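# The Ribbon Is Always the Cheap Part

Every spring a company promises my county some jobs, and every spring the county buys a ribbon. I have kept a list of these promises for a long while, mostly out of spite, and Tangate went on it in April.

Tangate makes seat frames for buses. It plans to take over the old Clastent plant out by the rail spur and employ 380 people there, and in return it gets its property taxes waived for 20 years. The announcement came with a drawing of the building surrounded by mature trees. Anyone who has driven past Clastent knows that the largest living thing on that lot is a thistle.

I should say that I want the plant. My brother-in-law wants it more than I do, having driven an hour each way to Bratness since Clastent shut. A town with a factory in it has a hardware store and a second dentist. I'd just like us to bargain as though we had met a company before.

Clastent was going to hire 865 people. That number was on a banner across Main Street, and the banner outlasted most of the payroll. At its best the place employed nearly half that. When the county asked about the rest, it was told that the figure had included "supported positions," a category which turned out to cover the sandwich shop. The contract had no clause for getting the money back, so we learned a new phrase and kept the sandwich shop, until it closed too.

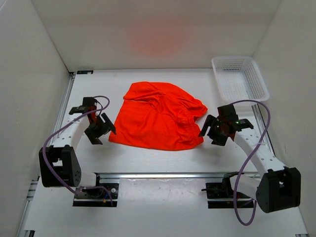

Remedios Bermúdez sat on the county board for that deal and was the only vote against. She told me last month that she wasn't being clever. She had run payroll for a cannery and simply wanted to see a start date next to each job. "They looked at me as if I'd asked to see their teeth," she said.

The Tangate agreement does have start dates, and I'll give the board credit for reading its own mail. What it lacks is any description of the jobs. A welder on a permanent contract counts as one. So does a temp who sweeps up through the holidays and is gone by the time the decorations are. The company reports the total itself, once a year, on a form that fits on a single page with room left over for the logo.

Evie Lambert, who speaks for Tangate, was patient with me on the phone. She said tighter wording would "reduce flexibility in a changing market." I believe her. My mortgage has the same effect on me, and the bank has never once offered to leave the numbers out.

Other places manage this. El Ouafi, the pump maker two counties over, took a smaller tax break in 3 stages, with each stage released after somebody from the county walked the floor and checked the payroll. There was grumbling. There was also a pump factory, and there still is.

So here is my modest request before the board votes. Define a job as full time, lasting a year, and paid by Tangate. Send a person to look. Put the tax break on a schedule and let the company earn it as the hiring happens. If Tangate is as sure of its plans as the drawing suggests, none of this should cost it a cent.

And if there's money left in the budget, I would like to see one of those trees.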